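20 June 2019

Third day in the kitchen with the new rules sheet, and I still don't trust it.

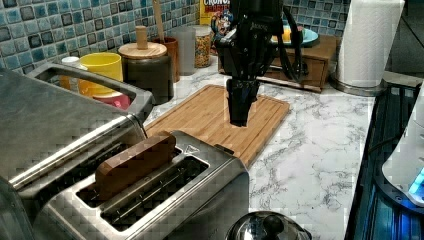
Bindu Acharya sent it over from Skostano last night, 16 pages, and I read all of them with my coffee. Rule 3 says the arm must be "in a safe state" before anyone reaches across the counter. Safe according to whom? Stopped with the power on is one thing, stopped with the power off is another, and the sheet uses the same two words for both. I asked Patricio Yáñez which one he goes by and he said "the usual one."

Then there is the part about resetting. Every object goes back to its starting place between runs, fine, I agree with that. But the place is given as "as before," and before what? We have 1,663 runs logged from May and I would bet lunch that the toaster wandered through all of them. A strip of tape on the marble would settle it. Tape is apparently not in the standard.

The speed limit I can live with. 70 percent near people, full speed with the area clear — except no page says how far away clear is. I paced it out and wrote my own number in the margin.

Patricio thinks Wernudska will sign off on the sheet as it stands. Probably they will. A signature is cheap. I wrote back to Bindu with my list and asked for a definition of "safe state" by the next revision, plus one name for who gets to press start. No answer yet.

Tomorrow the bread slice again. Must bring tape.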